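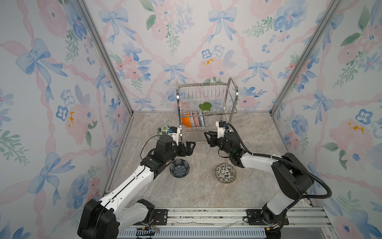 Skunlow Robotics Club: your questions answered

What does the club do all year?
We spend the whole year on one household job, and this year it's the washing-up, or more exactly what goes on between the worktop and the dish rack. Members choose the job by a show of hands in May, and I was rather hoping for socks, but crockery won by a mile! Each team gets time on the pair of arms and works towards picking up a bowl and standing it in a slot beside the plates. The dark navy bowl with the white flowers is everybody's first go, and once a team is happy with that they move on to the one with the black leaves and paisley, and so on through the cupboard.

Do I need to know any programming?
Not a bit. Plenty of our members had never written a line of code when they joined, and we start everyone off driving the arms by hand so that you get a feel for how they move (it's slower than you'd think, and lovely fun). The programming comes along after that, a little at a time.

Why two arms?
Try putting a plate away with one hand behind your back! You can do it, but having another hand nearby makes life easier, and working out which arm should go first is half the puzzle.

How big are the teams?
We like 3 to a team: one driving, one watching the cameras on the wrists, and one writing things down. You swap over as you go, so please don't worry about being stuck with the notebook.

What is the Panicker Cup?
It's our friendly competition with the clubs at Prilness and Hornness, and it comes round every summer. Last time our best team scored 87, and I'm told Hornness are still a bit sore about it.

Does it cost anything?
It's £2 a session, which covers squash, biscuits and the odd replacement plate.

Can parents stay and watch?
Please do, there's always a chair and the kettle is usually on. Younger brothers and sisters are welcome too, as long as they keep their fingers well away while the arms are switched on.

Who do I ask about joining?
Have a word with me, Jailson Andrade, at the end of any session, or leave your name at the front desk and I'll ring you back.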